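Two tables pushed together, water keeps finding the join - is there a fix that isn't a gimmick?

Posted in: Household & Workspace > Tables, benches and surfaces
Mon 27 July

I run a drop-in play and snack session in a rented room and I have two white rectangular tables that I push together long side to long side so there's one big surface. Most weeks there's a water tray on the front table and the food sits on the back one, still in its wrappers. It works well enough apart from the join.

The join is where everything goes wrong. Any water that slops out of the tray goes straight for it, and crumbs do the same. There is a brownish line along it now that doesn't wipe off with dish soap, or with the spray the room came with. One table is also a hair higher than the other at one end, so a cup set down across the seam wobbles.

I have looked at what's for sale and I don't believe most of it. There's a rubber gap strip from Bringate that claims to be "fully waterproof", with a photo of a completely dry table in the listing, which proves nothing. There's a clamp set from Putley that costs more than I paid for one of the tables. And every cleaning video tells me to use baking soda and vinegar together, which as far as I can tell makes salty water with bubbles in it.

What I want to know:

Is there any way to close the join so water doesn't get down it, that I can undo at the end of the day? The tables have to be pulled apart and stacked.

Is the brown line dirt, or is it the edge of the table going bad?

Would I be better off giving up and using one table for wet things and one for dry, with a gap between? I'd lose the reach across, which is the whole reason for having them together.

Please don't just tell me to buy one big table. It won't go through the door.

tablewrangler_oh

Boateng

Get the Bringate strip. We have it at our church hall and it's great, never had a leak. You just press it in. They do it in white and gray I think. Also try baking soda and vinegar on the stain, works on everything!!

 tablewrangler_oh: Thanks, but have you poured water on it? "Never had a leak" might mean nobody has spilled anything.

 Boateng: Well no, we mostly do cards and bingo.

Erasto Masanja

I'd be careful with the answer above. I used those press-in strips for two years on a pair of tables in a school art room and they do one job well, which is stopping pencils and crumbs. With water they slow it down. The strip grips because it's squeezed between two edges, and the moment someone leans on one table the squeeze lets go a little and you have a channel. After that you've got a wet rubber strip holding water against both edges, and I would call that worse than an open gap that drips on the floor.

Taking your points in a different order.

The brown line. I can't tell you what yours is, and I'd distrust anyone who says they can from a description. Two things are common. One is plain grime: old juice, crumbs, skin grease, all packed into the corner where the top meets the edge. The other is the edge trim lifting and the core underneath taking up water and going dark. You can find out in five minutes. Pull the tables apart, stand one on its side in good light, and run a fingernail along the edge. If it's smooth and hard, you're dealing with dirt. If it catches, or feels soft or swollen, water has been getting in and no cleaner will bring it back. Let it dry for a few days, glue the trim down if there's any left to glue, and turn the tables around so that edge faces out and doesn't sit in the join anymore.

If it is dirt, use a paste of baking soda and a little water, an old toothbrush, then wipe and dry. Leave out the vinegar. You are right about that, they cancel each other. Melamine sponges also work but they are a very fine abrasive, and on a glossy white top you'll get a dull stripe if you keep at it. Try it underneath first.

The height difference. Sort this before anything else, it's the cause of half the trouble. A join with a step in it can't be closed by anything you lay on top. First, swap the tables around, or turn one end for end. Floors in rented rooms are rarely level and sometimes the tables are fine. If the step follows the table, it's a leg: check for a missing foot cap. If the step stays in the same spot on the floor, it's the floor, and a folded bit of card under one leg is as good as any leveling gadget. Mark the floor spots with small dots of tape if the owner will allow it.

Closing the join. What I ended up doing was not closing it. Wide vinyl tape laid flat over the seam is cheap, comes off at the end of the day, and keeps off small splashes. It won't survive a flood. I bought Nolletti floor-marking tape because it was on the shelf, and I have no reason to think it's better than any other. The top has to be clean and bone dry when you put it on or it will lift. Don't leave it on overnight, that's how you get a gummy line on top of your brown one.

The bigger thing is where the water tray goes. People line it up neatly against the seam because it looks like the middle. Bring it well forward onto the front table, with a bath towel folded under and behind it. A towel stops more water than any strip I've tried. And fill it lower. Most of the slop comes from having a full tray and small hands in it, and a couple of inches less makes very little difference to the playing.

On splitting the tables: I wouldn't. You'd get a gap at exactly elbow height and somebody will put a cup in it.

 tablewrangler_oh: Okay, this I can work with. I did the fingernail test. Smooth along nearly all of it, but it catches for a hand's width at one end. Does that mean the table's done for?

 Erasto Masanja: No. Dry it, seal that bit with a smear of clear silicone or even clear nail polish, and face it outward. I'd be doubtful about anyone selling you an "edge restoration kit" for a patch that size.

 tablewrangler_oh: And the step was the floor. Two of us moved everything and the high spot stayed put. I'm a bit annoyed that I'd been blaming the table since May.

pinto_and_sons

Slightly different view from me. I fit out small kitchens and I'd say clamps are the right answer, though not at Putley prices. Two ordinary screw clamps under the top, wood scraps so they don't bite, done. If the tables can't move apart then the strip Boateng likes would probably hold up better. You do need an underside with something to clamp to, and plenty of folding tables have nothing but a thin lip, so look before you spend.

I'd disagree on the tape. Kids pick at tape. In 7 minutes it will be in the water.

Also post a picture? Everyone's guessing about this seam and it might be nothing.

 Erasto Masanja: Fair point on the tape. Depends on the kids. Clamps are fine as long as you remember they're there when you come to pull the tables apart. I've seen a top cracked that way.

 tablewrangler_oh: There's a lip and not much else, so clamps are out unless I change tables. Picture below. I know the tray should come forward, I've read the answer.
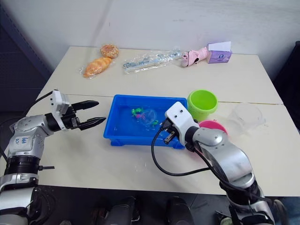 The join, just behind the blue tray, with the brownish line along it. Bread and dry things on the back table.

 pinto_and_sons: That's less of a gap than I had in mind. I pictured something you could lose a spoon down. It does look slightly uneven, so I'd still fix the leveling, but I wouldn't spend a cent on a strip for that. It's too thin to press anything into.

 Erasto Masanja: Agreed, too thin for a strip. Tape or nothing. I'd bring the tray forward and get the towel behind it. The other thing I'd do is shift that purple box, if it's tissues, somewhere well away from splashes, on a chair or a shelf. Once tissues get damp people start using the bread bags to wipe up, or mine did.

 Boateng: I still think the strip would fit if you pushed hard

 tablewrangler_oh: I'm going to try the card under the leg and the towel first, and tape only if I have to. If the tape ends up in the water I'll come back and say so. Leaving this open for now in case anyone has used something on a seam this thin and has poured water on it to check.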